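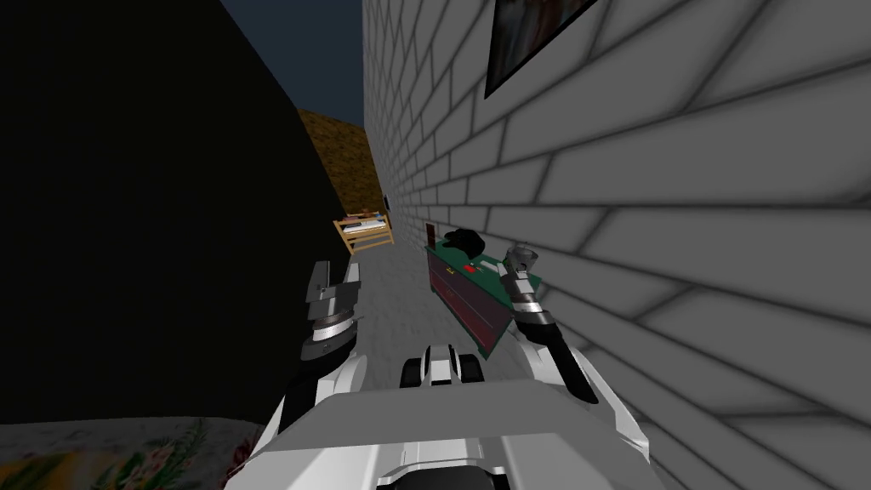

From: Marjan Shokri
Date: 2019-12-16
Subject: Re: [chores] tidying a dresser top

Keyvan Shahbazi wrote:
> My sister asked me if a robot could clear her bedroom yet.
> I said ask again in May. Was I being too hopeful?
> Also, has anyone tried the cap task with two arms?

A little hopeful, yes. We ran the dresser task in simulation all last week, 556 tries with two arms. The job is to take the black cap off the green top and leave the small red thing where it is. It got the cap 42 times.

Most of the misses come before any grasp. The dresser is against the brick wall, so the right arm has to come in over the near end, and the planner gives up or stops short — the cap is toward the back. The left arm has open floor under it and mostly waits. Moving the base first helped in 18 of the tries we looked at by hand.

Fereshteh Najafi wants to do the papers or books on the bed frame next. I'd hold off. Flat things in a stack are harder than a cap, and that's before anyone asks for them to be put away somewhere.

I'll post the logs once Negin has checked them.

Marjan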